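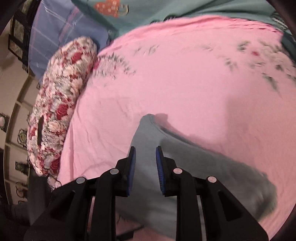
Large pink sheet on the bed, gray cloth folded on top.

12 Jul 2024
Dye bench, sheet-weight cottons

Second week on the washfastness problem. Summary for anyone picking this up on Monday: the Zelell pink bleeds, the Uvham gray does not, and I still can't say if the dye or the rinse is at fault.

Setup as before. Both dyes are cold-water fiber reactives. Cloth is the plain weave cotton from Wu, scoured first with soda ash and a little Pritix detergent, rinsed until the water ran clear, spun, and cut into swatches while damp. I weighed them after drying overnight on the rack. Edges overlocked this time. Last batch frayed so badly that the threads got into the drain filter and I lost an hour to that.

Salt went in first, then dye, then soda ash, same order for both colors. Stirred by hand every few minutes for the first half hour and then left the lids on. I forgot to stir the gray once when the delivery came. It came out level anyway, no streaks that I can find at the window.

Bath volume was short on the pink. I had marked the wrong line on the bucket, so it was more concentrated than it should have been. That means more loose dye sitting in the cloth at the end, and so more to rinse out. I should have thrown it away and started over, but the dye was already in. Topped it up with warm water and made a note on the swatch tags (marked with a P and a slash).

Rinse:
Cold rinse, 2 changes. Then warm, 2 changes. Then the hot soak, 300 ml of near-boiling water per jar, 17 minutes, lids loose. Repeat the hot soak until the water is pale enough to read a tag through the jar.

Gray passed on the second soak. Pink was still the color of weak cranberry juice after the fifth. I stopped there for lunch and left the jars standing, so the last pink soak ran well over an hour. Don't use that one for timing.

Rub test, dry: no transfer to white cloth from either. Rub test, wet: gray left nothing. Pink left a clear mark on the white, worst on the swatches from the bottom of the bucket. Those may have been folded over on themselves in the bath. The fold lines are visible as slightly darker stripes on two of them.

Wash test: one swatch of each stitched to white cotton and run through the small machine on warm. Pink stained its partner evenly. Gray partner still white, or as white as it started. I put the stained piece in the book, opposite page, stapled. The staple will rust, so move it to a sleeve at some point.

Things I suspect, in no order:
The tap water. We are on hard water here and I did not add softener to either bath. The gray may just mind it less.
The soda ash. The tub has been open since spring and is caked around the rim. Same tub for both colors, though.
The pink dye itself. The jar has no date on it. If it has been sitting on the shelf for years it may have partly gone off, and then it would color the water and never fix to the cloth.

The last one is easy to check. There is an unopened jar in the lower cabinet. Plan is to run old jar against new jar in one session, correct bath volume, same cut of cloth, 5 swatches each, and do the wet rub only. No need to repeat the gray.

Also to do: order more white cotton for the rub tests, we are down to the end of the roll. Relabel the bucket and scrub off my wrong line. Check the thermometer against the kitchen one, it read low in the hot soak and I don't trust it.

Jars washed and upside down on the rack. Pink rinse water went down the utility sink. It has left a ring that needs scouring powder.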